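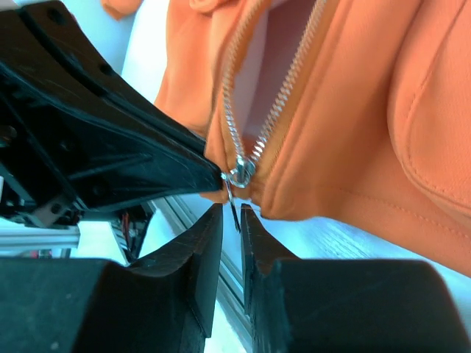 Figure 1. Zipper slider and pull tab, with the two rows of teeth open above.

Unit 4: Closures on Outerwear
Instructor: Danica Radonjić

Students are expected to identify the parts of a separated zipper before handling the garment. The slider rests where the two rows of teeth meet. The fabric on either side should be held smooth while the tab is drawn, as bunched cloth or lining may catch in the teeth.

Before fastening any jacket, lay it out as follows:
Place the garment front side up on a clear, light surface.
Extend both sleeves to the sides.
Straighten the collar and check the placket from top to hem. 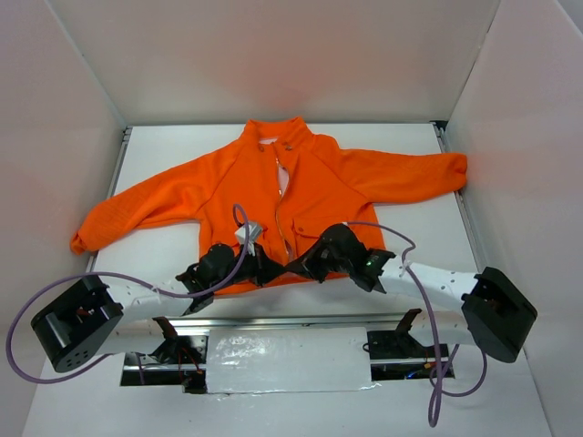
Figure 2. Orange jacket laid out with sleeves extended; pink lining visible near the top of the placket.

Snaps and pocket flaps are closed last - see Handout 3. Written exercises are to be submitted to Mr. Trajkovski in Room 597.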